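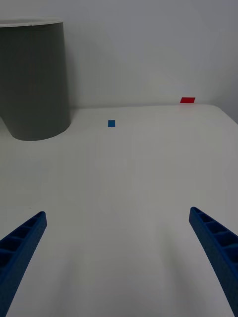

3. Collecting the demonstrations

3.1 Setup

All demonstrations were recorded at one white table against a plain wall. The wrist camera looks out between the two blue ribbed fingers, so both fingertips stay in view while the gripper is open. The task set, which we called Wundonitz, uses three props: a gray cylindrical container, a blue square and a red rectangle. The container is placed near the wall on the left and does not move between episodes. The two small pieces are moved before every episode according to a printed list of start positions.

3.2 Procedure

Each episode starts with the gripper open and empty. The operator picks up the blue square, drops it in the container, and then does the same with the red rectangle. Deming Yao and Sandamali Khan operated the arm in alternating blocks. Hanyu Xie reset the table and marked failed episodes in the log. We recorded 200 episodes in total. After review, 66 were removed, mostly for missed grasps or for a finger pushing a piece out of reach.

3.3 Problems found

Pieces placed at the rear edge of the table cover very few pixels in the wrist view. At that distance the red rectangle is seen at a shallow angle and shows up as a thin strip. The first policy often approached the square correctly and then stopped short of the rectangle. Mingxuan Tan suggested adding episodes with the red piece far back and the blue piece closer – these were recorded last and are stored in a separate folder.

Lighting was also uneven. The middle of the table is brighter than the sides, and the fingers cast soft shadows on the surface. We left this unchanged and applied random brightness shifts during training.

3.4 Data split

Start positions used for testing do not appear in the training set. The split file was last changed on 9/30/23, and all results in Section 4 use that version.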